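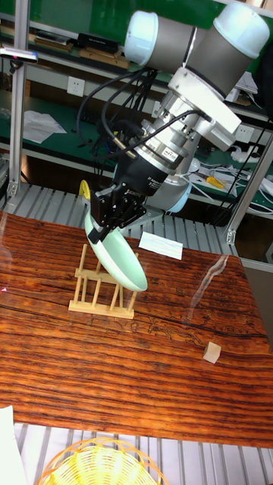 You get to page three, your hands give out for a month, and by the time you're back you hate page one, Geert Van Wijk wrote to us in his first email. He wanted to know if a comics school could do anything with that.

Cumness Comics School
Posted Friday by Goossens

Cumness teaches comics to adults with long-term illness. Geert's email is a fair account of why most people sign up. They have a story, often a long one, and they have lost months of work to flare-ups, hospital stays or plain tiredness.

The school started with 2 students at a kitchen table in Wandow. We now run online and in person, and 17 people are enrolled this term. Classes last an hour. You can attend lying down, with your camera off, or watch the recording later.
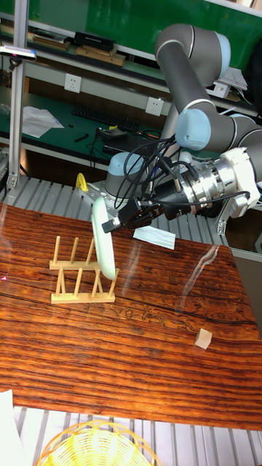

How the course works

The main course is called Womov. You finish a 24-page comic, in your own time. There is no end date. If you stop for a while, your place is kept and you pay nothing until you come back.

We begin with thumbnails, small and rough, and stay on them longer than most schools do. A page that exists as a thumbnail can be picked up again after a gap. Pencils, lettering and inks follow. Digital and paper are both fine, and several students switch between the two depending on their hands.

You don't have to draw about being ill. Roughly half the scripts we read are memoir. The rest have been westerns, ghost stories and one very long comic about a ferry.

Fees and joining

Womov costs $240, payable in parts. The fee covers classes, written notes on your pages and a printed copy of the finished book. Paper and pens are not included. New students can start in any month except June, when we are busy printing.

To join, send us one page of anything you have drawn, finished or not. Goossens reads them all and will write back. 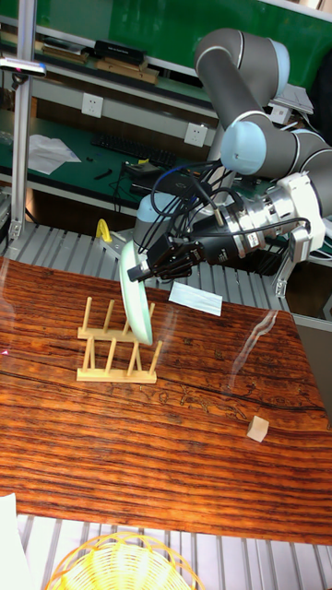 Plate and dish rack, wooden tabletop.

We are not a therapy service and our tutors are not medical staff. They are cartoonists, and your notes will be about your comic.

Last updated: June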